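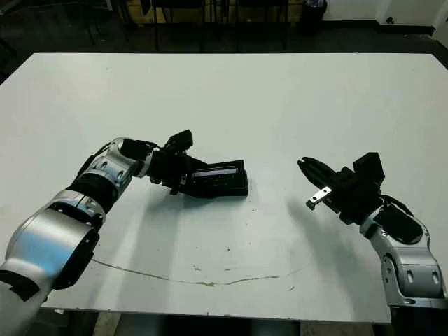
Grorasis Set-Up Guide — Jimo Support Team

Section 2: First grip with both arms

Hi, Anel Nkosi again. By now your Jimo arms are bolted down and powered up, so let's get them holding something! I like a flat black tray or case for this part because it shows up so well on a white table. Start with one gripper closed on the case and the other one open, fingers pointing toward it.

1. Clear the table between the arms. Old scratches are fine, loose screws are not.
2. Set the speed to 10 percent in the Grorasis panel.
3. Lay the case flat, then close the left gripper on it slowly.
4. Open the right gripper all the way and bring it in from the side.
5. Stop when the gap is 38 mm and press Save Pose.

Note: Check that the cable over the right elbow has some slack. I forgot once and had to redo the whole section — very annoying.

Caution: Keep your hands off the table while the arms are live, even at low speed. If a gripper squeezes too hard, hit Release and wait 2 seconds before you try again.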